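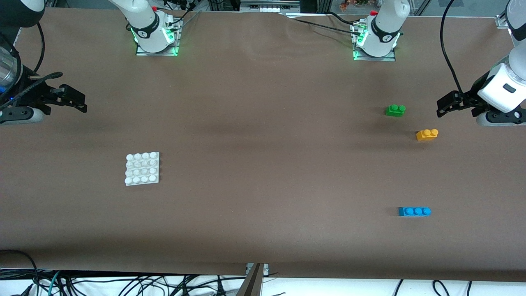 Prenel member portal - support ticket
Subject: Abstract submission stops at the co-author step
Category: Annual meeting, abstracts
Status: Closed

Opened by member, 09:40
Good morning. I am trying to submit an abstract for the tumour biology track. I can fill in the title, the text and the keywords. When I come to the co-authors and press Save, the page loads again and the list is empty. No error message is shown. I have 16 co-authors from three institutes, so it is quite a lot of typing to lose. I tried it twice in the same browser and once in another one. My membership is paid and I can see it as active in my profile.

Support, 10:15
Thank you for the clear message. Please tell us two things:
1. Do you type the co-authors by hand, or do you paste them from a file?
2. Does it also happen if you add only one person and save?

Member, 10:52
I paste them from a spreadsheet of our group at Medrano. With one person, typed by hand, it saves correctly. I then added two more by hand and this was also fine. So I think the form itself works, but it does not like something in my list.

Support, 11:30
We repeated your steps on our test account and pasted a list with the same number of names. It was saved. Could you attach your spreadsheet to this ticket? Please remove the e-mail addresses first if you prefer.

Member, 11:48
Attached. I left the addresses in, because maybe the fault is there.

Support, 13:05
We found it. In row 9 the institute name is written over two lines inside one cell (Irnach Department of Oncology, then the city). The import tool, Prileo, reads the second line as a new author without a surname. It then refuses the whole list, and it should show a warning but it does not. We have reported the missing warning to the developers.

What to do now:
- Put the institute and the city on one line, with a comma between them.
- Copy the list again and paste it into the empty form.
- Press Save and wait until the green line appears before you go to the next step.

Member, 13:37
It is saved now, all names are there and in the correct order. One more question - the disclosure form asks each co-author to confirm by e-mail. Must all of them answer before I can submit?

Support, 14:10
No. You can submit as soon as your own disclosure is complete. The co-authors can confirm later, until the abstract deadline in October. They will receive one reminder.

Member, 14:22
Thank you, submitted. You may close the ticket.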